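Going Down to One Bank Account 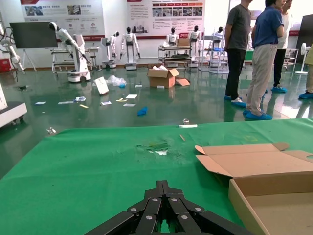
Is it worth closing old bank accounts that have almost nothing in them? For me it was, mostly for the time it gave back at the end of each month, and the money side came out slightly ahead too.

I had five accounts when I started. Two were checking accounts, two were savings, and one was an odd prepaid card account that I had opened for a trip and kept using for parking. None of them cost much to keep. I had been telling myself that for years, and it was the main reason they were all still open.

The oldest was with Ferrand, from when I lived in Divier. Ferrand has a branch there and nowhere near where I live now. It had my first direct deposit and my first overdraft. After I moved I opened a checking account at a local credit union because I needed a cashier's check the same day, and I meant to move everything across that summer. I moved my paycheck and the rent. The electric bill, the car insurance and a magazine subscription stayed at Ferrand, so every month I sent money from the credit union to Ferrand to cover them.

That worked until it didn't. In October the insurance went up and I hadn't read the letter. The payment bounced and Ferrand charged me a fee, and then the insurance company charged me one as well. The two fees together were more than I would have saved by shopping for a cheaper policy. I spent a lunch hour on the phone and got the Ferrand one taken off. The insurance company kept theirs.

So I sat down on a Saturday with a pad and wrote out every payment that left any account. I used statements for this and left the apps alone. The apps show you recent activity, and some of my bills come once a year. I went back a full year on each account and wrote down the name, the amount and the day of the month. I ended up with 20 lines. I would have guessed half that.

Some of them could just go. I was paying for cloud storage twice, on two different accounts, under two email addresses. The magazine had been going to my old apartment in Divier. There was also a small monthly charge from Butix, which I had to look up. It was a budgeting app I'd tried for a week. I canceled it and did not get anything back, which seemed fair enough.

After that I had 11 payments to move. I did them over two weeks, a few in an evening. Most were easy: log in, add the new account, delete the old one. The water utility wanted a paper form and a voided check. I don't own checks anymore, but the credit union printed a letter with the routing and account numbers on it and the utility took that.

The one that gave me trouble was Mimivitz, the storage place where I keep my parents' dining table and some boxes. Their website let me add a new account but kept charging the old one. It had a separate setting for the default payment method, on a different page, and that page only opened on a computer. I found this out when the next month's charge went to Ferrand anyway. If I had closed Ferrand right after changing the payment, I'd have had another bounce.

That is the main piece of advice I have. Leave the old account open, with some money in it, until every payment has gone through the new one at least once. For the monthly bills that takes a month or so. For the yearly ones I didn't wait. I logged in to each one and checked the account number on file, and then I put the renewal date on the kitchen calendar.

The savings accounts were simpler. One was paying almost no interest. It had been a good rate when I opened it and the rate had dropped without my paying attention. I moved the balance to the other one, left it a few days for the last interest to post, and closed it by phone. They asked why, I said I had too many accounts, and the woman on the line said okay and read me a confirmation number.

Closing Ferrand took longer. They wanted either a branch visit or a signed letter, so I sent the letter – certified, which I think was overkill. The check for the remaining balance came in the mail. I also downloaded all the old statements before I sent it, because online access shuts off when the account does. I'd do that first if I were doing it again. I did it the night before and the site was slow.

The prepaid card I just spent down on groceries. The last 80-odd cents I paid toward a bag of onions, and the cashier was patient about splitting it.

So the title is a bit off. I have one checking account and one savings account now, both at the credit union. I keep $2,000 in checking as a floor and treat that as zero. Anything above it after the bills are paid goes to savings on the last day of the month. It used to take me most of an evening to work out where I stood, with transfers going back and forth between accounts and showing up twice in my totals. Now I read one page.

A couple of people have told me it's risky to have everything in one place, in case a card gets stolen or the account gets frozen. I think that's a fair point. I keep a credit card from a different bank for that, and some cash at home in a drawer. If the account were locked for a week, I could get by on those.

I still haven't dealt with the old retirement plan from my job in Divier. The paperwork for that is on the shelf by the door and I'll get to it after tax time.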